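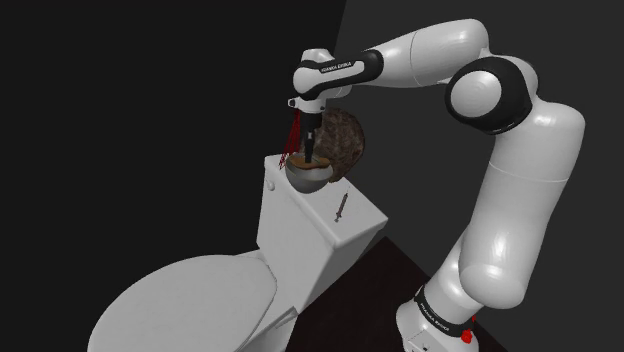
Replacing a fill valve or the whole toilet?

Started by mudroom_pat, Oct 2, 2026

The toilet in our hall bath in Tostthorpe has been refilling on its own a few times a night since we moved in. The tank has never leaked on the floor. I put dye in it before bed and the bowl water was colored in the morning, so water is getting past the flapper. I replaced the flapper with a universal one from the hardware store. It got better for two weeks and then went back to how it was.

A plumber came out and said the flush valve seat is pitted and the fill valve is on its way out too. His price for both is $320 with parts. He also said that for $700 he would pull the toilet and put in a new one, a Kramer, hauled away and everything. The one we have is old enough that it uses a lot more water per flush than anything sold now.

I can do basic things. I have changed a faucet and a garbage disposal. I have never taken a tank off a bowl. What would you do?

---

slowdrain44

Do the valves yourself. The fill valve takes half an hour if the shutoff works. The flush valve means taking the tank off, which sounds worse than it is. Two or three bolts, one big nut, a new tank-to-bowl gasket. Parts should be well under a hundred dollars. I did two of mine in one afternoon.

Test the shutoff first. If it won't close all the way, you have a different job.

---

gr_basement

I'd go the other way. You said it's an old high-volume toilet. You'd be putting new parts in something that wastes water every time it works correctly. Buy a toilet, skip the plumber, and set it yourself. If you can put in a garbage disposal you can set a toilet. Get someone to help lift.

---

slowdrain44

He has never taken a tank off and you want him pulling the whole thing. If the flange is broken or sitting low, he finds that out with the only toilet in that bathroom sitting in the tub.

---

gr_basement

Flange repair rings are cheap. And if the flange is bad, it's better to know.

---

mudroom_pat

There is a second bathroom, so being without this one for a day is fine. The shutoff does close. I checked it when I did the flapper. The bolts under the tank are rusty, though. One of them is more of a lump than a bolt.

---

tilewright

Rusty tank bolts: don't force them with a big wrench. The porcelain will crack before the bolt gives. Slide a bare hacksaw blade, or a mini hacksaw, between the tank and the bowl and cut through them. It takes a while. Put some tape on the china so you don't scratch it. Then throw the old bolts out and use brass ones.

When you put the tank back, go a little on each side and switch back and forth. Stop when it's level and doesn't rock. People crack tanks on that last quarter turn.

---

hollis_road

Before you spend anything, how old is the wax ring and does the toilet rock? If it rocks at all I would pull it anyway. We had one that rocked slightly and ignored it, and the subfloor behind it was soft by the time we redid the floor. That cost us a lot more than $700.

---

mudroom_pat

It doesn't rock. I sat on it and leaned every direction. The caulk around the base is old, but there's no staining on the floor and the ceiling below it is clean.

I read about the seat repair kits that glue a new seat over the old one so the tank can stay on. Any good?
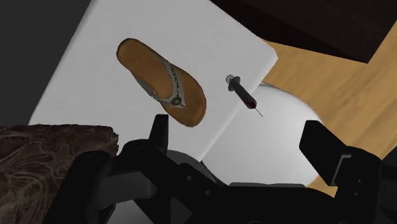
slowdrain44 says those kits are fine if the old seat is clean and dry when you glue it, and that getting it dry is the hard part. Quoting from the reply: "I used a Sasov kit on my mother's toilet and it has held for four years. I used another one on mine and it let go by December. Same brand, same guy doing it. Sponge the tank out, then run a hair dryer on it, then wait longer than the package tells you."

---

gr_basement

So that's one out of two. I wouldn't bother.

---

tilewright

I'd use the kit as a stopgap if you're saving up for the new toilet. I wouldn't use it as the permanent fix. If you're keeping the toilet, cut the bolts and do the flush valve right.

Also check your water company's website. Ours had a rebate on low-flow models when we replaced ours. You usually need the receipt and the model number, and some of them want you to apply before you buy.

---

mudroom_pat

Good call on the rebate. Our water company does have one, $92 per toilet, and you have to apply first. I would have missed that.

The model I'm looking at is a Fumholm, $300 at the store. It's a 12-inch rough-in and mine measures 12 from the wall to the center of the bolts. With the rebate it's less than having the valves done.

---

slowdrain44

Measure from the finished wall, not the baseboard. I still think you're replacing a toilet over a worn-out plastic part, but at that price I won't argue much.

---

hollis_road

Get an extra wax ring. If you set it down crooked the first time you need a fresh one, and the stores are closed when it happens.

---

mudroom_pat

Measured again from the wall. Still 12. I sent in the rebate form and will order the toilet when they approve it. Water is shut off to that one until then.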